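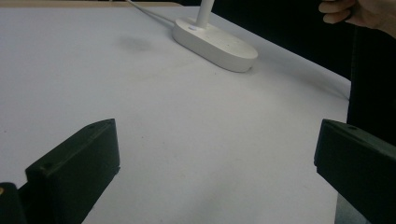
Skatmont data collection group
Minutes, Thursday, November 28, 2024
Small meeting room, second floor

Present: Saoirse Mac an tSaoi (chair), Eoin Ní Mhurchú (minutes), both people from the Handa side, the three new operators, one person from training.
Apologies: Clindeck liaison, who sent comments by email. They are dealt with under item 3.

1. Minutes of the last meeting
Accepted with one change. The spare grippers went to the Nic Aodha bench, where the minutes had them going to the store room.

2. Where we are with the desk lamp task
Saoirse reported 146 accepted demonstrations on the desk lamp, all done with the hand-held grippers. She was very pleased with this and so was the room — the last batch came in quicker than any batch before it, and the new operators did most of it. Well done to all three!

Eoin went through the rejects. Most were runs where the operator started moving before recording had begun, so the approach to the lamp is missing. A few were dropped because the gripper stopped outside the lamp's reach and the operator stepped in closer partway through. Everyone liked the idea of holding still with the fingers open before each run. Operators will try it from tomorrow.

The lamp has a white base and a white cable and we use it on the white table. Training asked if this is too hard for the model to pick out. Long discussion, and a good one. Saoirse wants to keep the white table for at least part of the set, as plenty of real desks are pale and she would love to see the policy cope with it. Handa would like a wood-look surface and a dark one mixed in as well. Agreed to do both, with the surface written in the run notes every time.

Action: Eoin to order two table coverings.
Action: operators to add a "surface" line to the run notes.

3. Clindeck comments
Clindeck looked at a sample and asked for more variety in where the lamp starts. They noticed that it is often upright in the upper middle of the view with the cable running off to the far left. Fair point, and an easy one to fix. We will use 12 starting positions, marked on a paper plan so that no tape shows on the table, and turn the base between runs.

They also asked whether hands in view are a problem. Saoirse said no, provided the hand is there for a purpose such as steadying or adjusting the lamp. These runs get their own tag so they can be trained on or left out later. One of the operators suggested doing a proper set of them, with a person and a gripper working on the lamp together. The whole room got excited about this one. Handa think nobody in our group of sites has tried it yet and would be glad to lend a second pair of hands for an afternoon.

Action: Saoirse to write a one-page plan for the shared-task set, 20 runs to begin with.
Action: Handa to send possible afternoons.

4. Gripper checks
Eoin asked that the finger screws be checked at the start of each session and again after lunch. One pair worked loose last week and the gap between the fingers read wrong for a whole morning. The runs have been pulled. Operators asked for a driver on a string at each bench. Agreed.

The calibration card has gone missing from the Nic Aodha bench again. Please look in your bags.

5. Labels
Training would like one short sentence per run in plain words, typed by the person who did the run while they still remember it. "Turn the lamp base toward me" is fine. "Lamp task 4" is not. There was some worry about time, so we tried it in the room with a stopwatch and the slowest of us took 10 seconds. Adopted.

6. First training run
Training hope to have a first policy on the lamp data ready in December. It will be rough, they warned, and may well miss the base altogether, but everyone wants to be there when it is switched on. Saoirse will book the big lab.

7. Any other business
The blinds on the bench side are to stay down during recording.
Kettle: a new one has been bought. Thanks to Eoin.

Next meeting: same room, date to be sent round once Handa have confirmed their afternoon.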